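Buscar en el libro Buscar Borrar

Capítulo 4
La tirada limitada en el juguete de autor
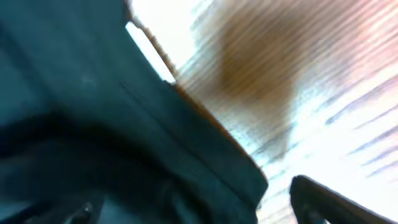

El precio de una figura de vinilo depende en buena medida de cuántas copias se fabrican. En este capítulo se estudia cómo fija un editor ese número y qué efectos tiene sobre el artista, la tienda y el coleccionista.

Se llama tirada abierta a la que puede reponerse mientras haya demanda. La tirada limitada se cierra en una cifra anunciada antes de la venta. El caso que seguiremos es el de Skostlow, figura diseñada por Ottmar Bauerfeind y editada por Sutum: 400 piezas en color base y 200 en una variante pintada a mano. La edición abierta posterior, a cargo de Cloteck, alcanzó las 4.000.

El apartado 4.1 trata los costes del molde; el 4.2, la numeración y los certificados.

Última actualización: 7 de julio de 2023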